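ロボットの公開日へようこそ
小学生のみなさんのための見学ガイド

Pruseo研究所では、毎年9月に研究室の公開日をもうけています。ふだんは研究員だけが入る実験室を開き、ロボットが仕事をおぼえるようすを見ていただく日です。このページでは、見学に来るみなさんに、当日見られるものと、そのしくみを説明します。少しむずかしい言葉も出てきますが、読みがわからないところは、おうちの人や先生といっしょに読んでください。

当日の流れ

受付は午前10時に始まります。見学は8人ずつの組に分かれて進みます。はじめに入口の広間で、15分ほどの説明を聞きます。そのあと係の研究員といっしょに実験室へ移動し、実演を見学します。最後に質問の時間があります。

公開日に来てくださる人は年々ふえ、昨年は174人でした。混みあう時間には、広間で少し待っていただくことがあります。

ロボットの「うで」と「手」

ロボットというと、歩いたり話したりするものを思いうかべる人が多いかもしれません。この研究所でおもに調べているのは、ものをつかむロボットです。研究の計画には「Gredavent」という名前がついています。

つかむロボットは、大きく分けると「うで」と「手」からできています。うでには、人のかたやひじ、手首にあたる曲がる場所があります。これを「関節」といいます。関節の中にはモーターがあり、モーターが回ると、うでが曲がったりのびたりします。うでの役目は、手を目的の場所まで運び、ちょうどよい向きにすることです。

手の役目は、ものにふれ、つかみ、はなすことです。工場で使われるロボットの手には、二本のつめではさむだけのものや、空気ですいつけるものもあります。同じ形の部品をくり返し運ぶ仕事なら、そのような手でじゅうぶんに役立ちます。一方、家の中には、コップ、本、タオル、食べものなど、形もかたさもちがうものがたくさんあります。いろいろなものを一つの手であつかうために、人の手に似た、親指とほかの指をもつ手の研究が進められています。

やわらかいものをつかむむずかしさ

みなさんは、パンをお皿から取るときに、力の強さを考えているでしょうか。たいていの人は、考えなくてもできてしまいます。人の手の皮ふには、ふれたものの感じを脳に伝えるしくみがあり、指の力はすばやく調整されています。

ロボットにとって、これは大変な仕事です。たとえばクロワッサンは、外側がうすい層になっていて、強くおすとくずれてしまいます。力が弱すぎれば、持ち上げる前にすべり落ちます。しかも一つ一つ形がちがい、太いところと細いところがあります。どこに親指をあて、どこにほかの指を回すかを、そのたびに決めなければなりません。

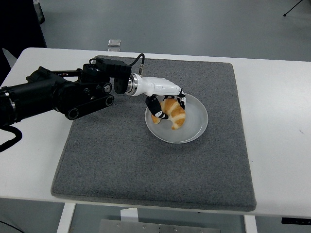 つかむ動きは、いくつかの段階に分けて考えることができます。はじめに、カメラで机の上を見て、ものがどこに、どの向きで置かれているかを調べます。次に、うでを動かして、手をものの上まで運びます。それから指を曲げ、両側からものをはさみます。しっかりはさめたら、ゆっくり持ち上げ、別の場所へ運んで、そっとはなします。

人はこの全部を一つの動作のように行っています。研究員は一つ一つの段階を別々に調べ、どこで失敗が起きたのかを記録します。見つける段階で位置をまちがえたのか、指の力が足りなかったのかによって、直すところがちがうからです。

ロボットはどうやっておぼえるのか

昔のロボットは、動き方をすべて人が決めていました。「右へこれだけ動き、次に下へこれだけ動く」という命令を順番に書いておくのです。このような命令の集まりを「プログラム」といいます。決まった場所に決まったものがある工場では、今でもこの方法が広く使われています。

ところが、お皿が少しずれただけで、決められた動きではものをつかめなくなることがあります。そこで、たくさんの手本からロボットに動きを学ばせる方法が考えられました。人がロボットをあやつって手本を見せ、そのときのカメラの映像と、関節の角度をいっしょに記録します。コンピューターは記録を調べ、「このように見えるときは、このように動かす」という関係を見つけ出します。これは「機械学習」とよばれる技術の一つです。

手本は、一つだけでは足りません。お皿の場所を変え、ものの向きを変え、部屋の明るさも変えて、何度もくり返します。当研究所では、一つの動作について70回をこえる手本を集めてから、最初の試験を行うことにしています。集めた記録は「Jultora」という名前の保管用コンピューターに入れ、あとからいつでも見直せるようにしています。

みなさんも、自転車の乗り方や漢字の書き方を練習しておぼえたことと思います。くり返しが大切なところは、ロボットの学習も似ています。ただし、ロボットは人のように「わかった」と感じているわけではありません。数字の計算によって、次の動きを決めているのです。

実演で見てほしいところ

見学のときは、次のようなことに気をつけて見てください。

指が動く順番に注目してください。全部の指が同時に動くときもあれば、親指だけが先に動くときもあります。

動きの速さにも注目してください。ものに近づくまでと、ものにふれてからとで、速さが変わることがあります。

うまくいかなかったときのようすも、よく見てください。実演では、つかみそこねたり、途中で落としたりすることがあります。失敗の記録は次の改良に使う大切な資料ですので、研究員は失敗したときも記録を止めません。

安全のためのやくそく

ロボットのうでは、見た目より重く、力もあります。実験室では次のやくそくを守ってください。

・床の黄色い線より中に入らないこと。
・走ったり、友だちをおしたりしないこと。
・床のコードをふんだり、引っぱったりしないこと。
・機械やボタンに手をふれないこと。
・気分が悪くなったら、すぐに近くの係に伝えること。

実験室の中では、飲んだり食べたりすることはできません。実験に使うパンも食べられませんので、ご注意ください。写真をとるときは、フラッシュを使わないでください。強い光が入ると、ロボットのカメラがものを正しく見分けられないことがあります。

よくいただく質問

ロボットは自分で考えているのですか。
自分の気持ちや願いをもって動いているのではありません。カメラなどから入った情報をもとに、コンピューターが動きを計算しています。

ロボットの手は、いたみを感じますか。
感じません。指先に力をはかる部品（センサー）をつけることはできますが、それは力の強さを数字で知らせるもので、いたみとはちがいます。

家で使えるようになるのはいつですか。
はっきりした時期はお答えできません。家の中には、人や動物がいて、ものの置き場所も毎日変わります。安全に働けることを確かめるには、まだ多くの試験が必要です。

ロボットの研究をするには、何を勉強すればよいですか。
算数と理科はもちろん役に立ちます。研究の記録を書いたり、ほかの国の研究者と話したりするため、国語や英語も使います。図画工作で、ものの形や動くしくみを考えることも、よい練習になります。

言葉の説明

関節：うでや指の、曲がったり回ったりする部分。
モーター：電気の力で回る部品。ロボットの関節を動かす。
センサー：光や力、温度などを調べて知らせる部品。
プログラム：コンピューターやロボットへの命令を集めたもの。
機械学習：たくさんの記録から、コンピューターがきまりを見つける技術。

見学を希望する方へ

見学には申しこみが必要です。小学生の方は、必ず保護者または先生といっしょにお申しこみください。学校の学級でまとめて見学する場合は、受付の時間を分けてご案内しますので、人数を早めにお知らせください。車いすを使う方も見学できます。手伝いが必要な方は、申しこみのときにその内容をお書きください。

見学のあとには、広間の「Powellコーナー」で、厚紙とひもを使った指の模型を作ることができます。ひもを引くと指が曲がり、ゆるめるともどるしくみです。材料は研究所で用意します。作った模型は持ち帰ることができます。

Pruseo研究所　公開日案内係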